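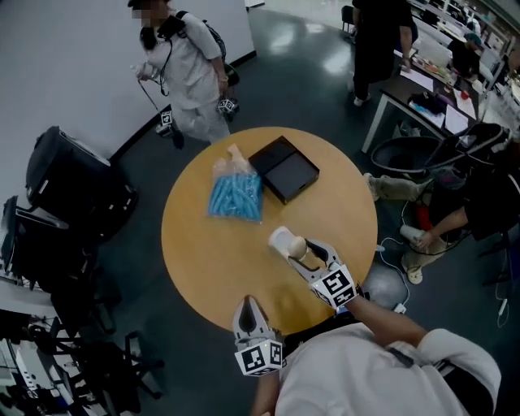 4. Hanging the rails and frames in the reading room

This section is for branch staff who decorate a work space or a small display wall with the Trilletov rail system. Please finish section 3 (measuring the wall) before you start. You need two persons for steps 3 to 6.

Before you begin

Check that the wall is brick or plaster. On the thin partition walls on the second floor at Somthorpe, use only the short rail, and only for paper prints without glass.

1. Lay all parts on a table and compare them with the packing list. The screws for the rail and the screws for the end caps look almost the same, but the end cap screws are shorter. Keep them apart.

2. Mark the height of the rail with a pencil. For posters and film stills we use a line 40 cm below the ceiling. Mark it at both ends and once in the middle.

3. One person holds the rail on the line. The other person puts the level on it and corrects the marks.

4. Drill the holes. Use the 6 mm masonry bit.

CAUTION: The light switch cable goes straight up from the switch. Do not drill above a switch.

5. Push in the plugs and fix the rail with the long screws. Start in the middle and tighten the ends last.

6. Pull the rail down gently with both hands. If it moves, take it off and use the larger plugs from the Bramwell box.

7. Slide the cords into the rail. Every frame gets 2 cords, also the small ones. With a single cord the frame will turn when somebody opens the door.

8. Put the hooks on the cords, hang the frames and close the end caps.

Note: Ratih Majimbun asked that original lobby cards do not hang opposite the window. Copies are fine there. The originals stay in the flat drawers, and Puspita Goh has the key.

Note: Objects from the collection (masks, puppets, painted signs) are not to be hung from the rail. See section 6 for the Ostberg shelf.

9. Write the inventory number of every object on the room sheet. Write it without spaces and with the comma, for example 3,166, as this is how the register prints it.

10. Leave the sheet in the tray of Sekar Tambunan before Monday noon. Changes that come later go in the list of the following week.

To take a frame down, lift it first and then press the button on the hook. Do not press while the weight is still on the cord.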